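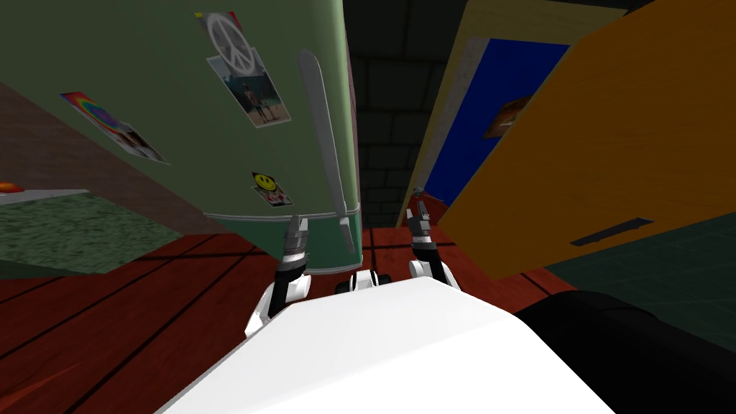 Refrigerator door seals: changes to the maintenance schedule

From April, door seals in all 27 units at Carrilho Court will be checked every 16 weeks. The previous interval was a full year, and Craig Moncrieff's review found hardened gaskets in 15 kitchens. A leaking seal lets in humid air, frost builds up on the evaporator and the compressor runs longer.

Residents can test a seal between visits. Close the door on a strip of paper and pull. The strip should drag evenly along all four sides — the hinge side included. Wash the gasket with warm water and mild dish soap, then dry the folds. Do not use bleach or petroleum jelly, as both degrade vinyl.

Leave a gap behind the cabinet for airflow, and set the fresh food compartment to 3 or 4 degrees.

Report a torn gasket to Corina Ardeleanu at the office, with the model number from the rating plate.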